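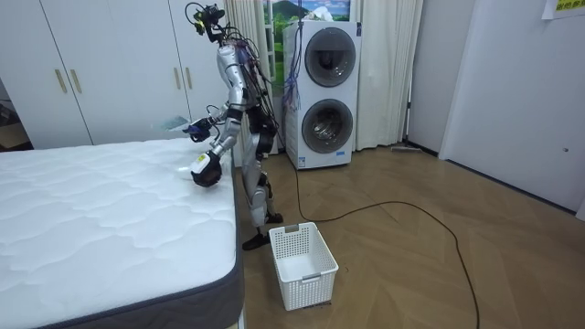 Figure 6. Torkell at the bedside start position, hands over the mattress, basket on the floor.

6. Recording examples for the laundry and bedding tasks

Read this section before you record anything. The Wonura quick-start card says that more examples make a better policy. We have not found that to be true often enough to print it here. A bad example is learned as faithfully as a good one, and it is much harder to find later.

6.1 Before the first take

1. Clear the mattress down to the quilted top. Put sheets and covers out of view unless the task you are recording uses them.

2. Stand Torkell beside the mattress, facing it, with both feet flat and the knees slightly bent. Bend both arms forward at the elbow.

3. Bring both hands over the mattress without touching it. The hands do not need to be level. If a finger rests on the quilting, the contact reading starts high and the whole take is off.

4. Set the basket on the floor in front of the feet. For "basket empty" takes, look inside it yourself. The software check misses socks.

5. Follow the floor cable from one end to the other by eye. Leave slack in a wide loop.

CAUTION: Do not let the robot step backward while the cable is lying behind it. The balance controller recovers from some trips. Do not plan on it being one of those.

6. Open Kozma, choose the task name from the list, and type your initials. Do not make up a new task name. We have already had to merge four spellings of "basket."

6.2 Recording a take

1. Press Start and hold still until the counter reads 6 seconds. Takes with a shorter lead-in are rejected.

2. Drive the arms at the speed you want the robot to use later. Operators tend to speed up after an hour or so, and the policy will copy that too.

3. If you miss a grasp, try again once. A single recovery is useful. If the second try misses, press Discard.

4. Return to the start position and press Stop. The limit is 90 seconds per take.

5. Mark the take Good, Poor or Discard right away – not at the end of the shift.

Note: "Good" means the task was finished the way the task sheet describes. It does not mean the take looked smooth. Declan Doherty went back through one March set of 323 takes marked Good and kept around 80 of them. Most of the others ended with the item near the basket.

6.3 Changing things between takes

Move the basket a little after every take, and turn it as well. Leave the mattress where it is. Kozma has a "scene variation" setting that claims to do this for you by altering the recorded images. Leave it off. In our tests it raised the score on the practice set and did nothing we could measure on the robot.

6.4 Reading the Peneo score

Peneo gives each take a quality score when it uploads. Treat a low score as a reason to watch the take again. Treat a high score as no information. It rewards steady motion, and a robot waving calmly over a bare mattress will do very well.

CAUTION: Never delete takes by score alone. Deleted takes cannot be restored from the Peneo server, whatever the dialog box says about a recycle folder.

Revised 2019-04-27. For fault codes during recording, go to section 9.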